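Painted Blocks After Six Months: The Gallery

I was told these would last. "Nursery-proof" was the phrase on the Clinero leaflet, and Keith Garside at Grinmont repeated it to me twice on the telephone. I have bought toys for playrooms for long enough to hear that sort of thing with one eyebrow up, so we put a set out in June and left the children to it. What follows is a gallery of wear and tear, with my remarks. Make up your own mind.

The box
Sturdy card, good lid, and a great deal of print about heritage. The paint gets one line on the back. I would have swapped those two round.

The colours
Bright, I'll give them that. Rosalind Dvorak thinks they are cheerful. I think any colour is cheerful in the shop, and I'd sooner know what it looks like after a winter of being thrown at a radiator.

The tipping-out
Children don't lift blocks from a box one by one, whatever the leaflet shows. They turn it over. The noise on a hard floor is dreadful, and I suspect most of the chips start there.

The tabletop
A pale wooden top with plenty of grain. Alby Harawira swears by it for building. It's a nice table, though I'm not convinced a tower stands any better on it than on the old one.

Green on red
Two cubes, the simplest tower going. The green is speckled all over with dark chips where the paint has gone, and its edges have worn a little round. The red underneath has got off lightly, with a few small marks on the front. 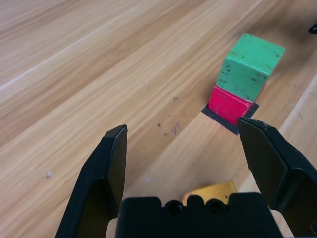

Verna Lyons says chipped paint gives a block character. Perhaps. I notice that character is never mentioned when they're asking full price, and I'd like to hear what Clinero has to say about one colour wearing so much worse than another. Keith has promised to ask. He promised that on a Thursday, three weeks ago.

The verdict so far
They still stack, and the children haven't complained. We'll keep this set going, but I shan't be ordering a second until somebody answers my letter about the green.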